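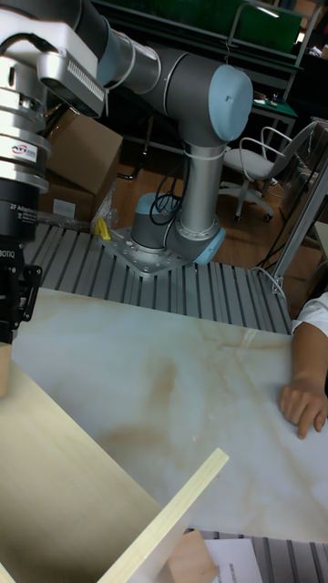 Marble-pattern board for a slotted bench: Wudon Adska, 800 mm version

The Adska is a loose worktop. It lays over an open frame of slotted aluminum extrusion and gives a flat face where there were only ribs and gaps. The pattern is white with beige and tan veining, and the veining does not repeat across the piece I received. List price is 293. Delivery from the Grisutura warehouse took 11 days.

Installation is trivial. Wipe the rails, set the board down, check for rock. Mine lies diagonally across the slots, and that orientation bears on more rails than a square layout does. Rails stay exposed along the sides, so clamps and T-nuts remain reachable.
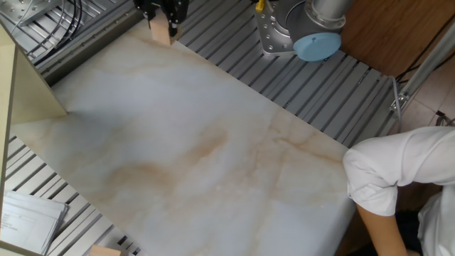 Review by Valquíria Cavalcanti
Bench surfaces | September 10, 2024

My test work is small wooden blocks and thin panels, set down and picked up many times per session. On bare extrusion a small block can tip into a slot. On the Adska it sits flat. After 60 sessions I could find no scratches from wood. A steel rule dragged on its corner did leave a faint line.

Pale wood against a pale surface is the weak point. Edges of light blocks read poorly, and the tan veins are close to the color of the wood. For dark parts the pattern is a good background. A plain gray board would serve both.
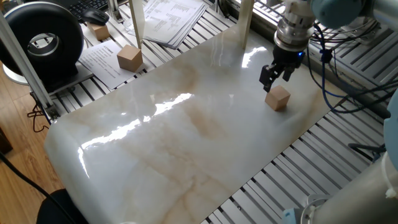
Gloss and glare

The finish is a full gloss. Near a window it returns a hard white streak, and moving the board a few inches only moves the streak. Pencil marks disappear inside it. A blind fixes this; so would a satin finish, and Wudon does not sell one. Fingerprints show at low angles and come off with a dry cloth.

Slip is moderate. Under a sideways push the board creeps on the rails. I added thin rubber strips underneath and the creep stopped. They should be in the box. 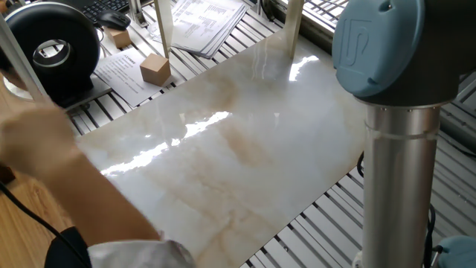 Fagundes writes that the strips compress over time, and that two low stops bolted into the slots hold the board better and leave it easy to lift off. The stops have to sit below the top face or they catch sleeves.

Rating: good for flatness and cleaning, fair for visibility, poor for glare.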